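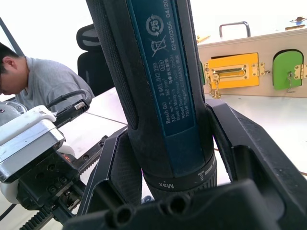 Bosch GO held upright in the gripper, label side out, Max mark on the collar readable.

Home > Builds > Robot Arms > Checklists
By Unby, 26/11/2023
Filed under: Two-Arm Bench, Safety Checks

Pre-run check, Muvwood bench

Finger screws tight: OK. Redid the left one with thread locker.
Tool grip: OK. Rubber section only, keep fingers off the collar.
Rack teeth clean: OK. Wiped, no chips found.
Cable clear of rack: FIX. Needs another tie before the next long run.
Stop button: OK. Tested on both arms, 5 presses each.
Door board fixed to table: FIX. Slides when the yellow door is pulled. Try clamps.
Cycle count: 2,819. Finger pads are due for a change.
Head and hands out of reach before power on: call it out loud every time.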